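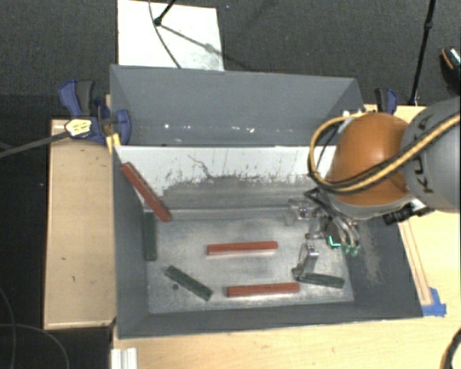
Went to the open day at Hastasau yesterday and my feet still hurt. Two floors, 89 people signed up for our slot alone, one elevator. Nearly skipped it becuase of the parking. Glad I didn't. The bin picking demo on the second floor was the reason I came, and I ended up standing at that table way longer than planned. Red bars and green bars lying every which way in a big gray bin, an orange KUKA arm going in after them. Clamps on the rim, bits of blue tape on the tabletop. Looks like my garage. I liked that more than anything behind glass downstairs.

Quick notes before I forget it all.

The guy running the table was Aigars Mockus. Very patient. Got asked "will it take our jobs" 3 times while I was there and answered properly every time. I asked about the bars, why not cubes or balls. He said long thin things are a pain. They lean on the walls, they lie close to each other, and a grip that's fine at one end can be useless in the middle. One of the red ones was propped up in a far corner and I kept wanting it to go for that one. Ask him about corners if you go, he has opinions. The short version is that the fingers need room too and the wall doesn't move.

Also asked how many tries they've logged. 2000 since January, on this setup. Before that they had a smaller bin he didn't want to talk about.

Somebody's kid wanted to know if it knows red from green. Mockus said for this task it doesn't care, the colors are there so the people watching the logs can tell which bar is which. Kid was let down. Me too a bit.

Other stuff. Falta had a table by the stairs with conveyor parts, nice brochures, no one to talk to. Dunne did a talk in room 251 about safety fencing, which I caught the last ten minutes of, and it was better than it sounds. There was a good bit on where people really walk in a shop versus where the yellow lines say they walk. Wish I'd seen the start. If anybody has the slides please send.

Plirkach was supposed to show a palletizer. Sign on the door said afternoon only. I'd gone by then.

Coffee was free, ran out early. Get there before the school groups.

Would I go again, yes, mostly for the bin table. I've been reading about picking for work (we still sort rods by hand, two people, every shift) and the videos never show you how long you stand there thinking about one awkward piece. Wrote down his email and then left the notebook in the car, so will add the contact here later on.

Next one is in the fall I think, they havent put a date up. More photos when I get them off my phone.

Posted 2023-04-04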